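Blog > Around the House > Small Rooms

The round table stays

4 min read

I have been threatening to replace our round table for so long that my sister Ginevra Pagano has stopped answering when I bring it up. Every few months I'd find some handsome rectangular thing online, measure the wall by the outlet, and talk myself into it for an evening. The last one was a Trolidero with drop leaves, 500 dollars before delivery, and I had it in the cart for 19 days (yes, I know, the poor cart).

What changed my mind was flowers, of all things. I brought home roses in December, pale yellow and peach with little yellow daisies tucked in, and put them in the small white vase on the far side of the table, where I could look at them while I sat. Then I added the tan tray, and my white mug, and I thought, well, that looks like a place where somebody lives!
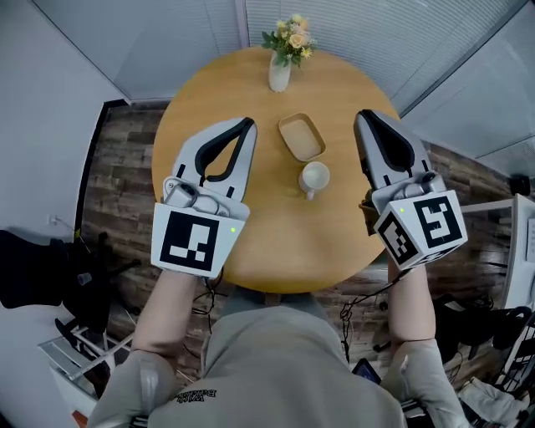 A round top is forgiving that way. You can set a tray down a bit crooked and it doesn't bother you, because there's no straight side for it to argue with. I do keep the tray, though, even when it has nothing in it, since otherwise the mail spreads out like spilled milk. And light wood against our dark gray and brown floor is so much kinder on a gloomy morning than the walnut I was eyeing.

I still have complaints. The black office chair doesn't match a thing and it rolls off whenever I stand up, and the thin cable on the left wall needs tidying one of these days. Ginevra says to get a proper dining chair and be done with it. She's probably right, but my back likes the old one, and I'd sooner spend the money on more roses.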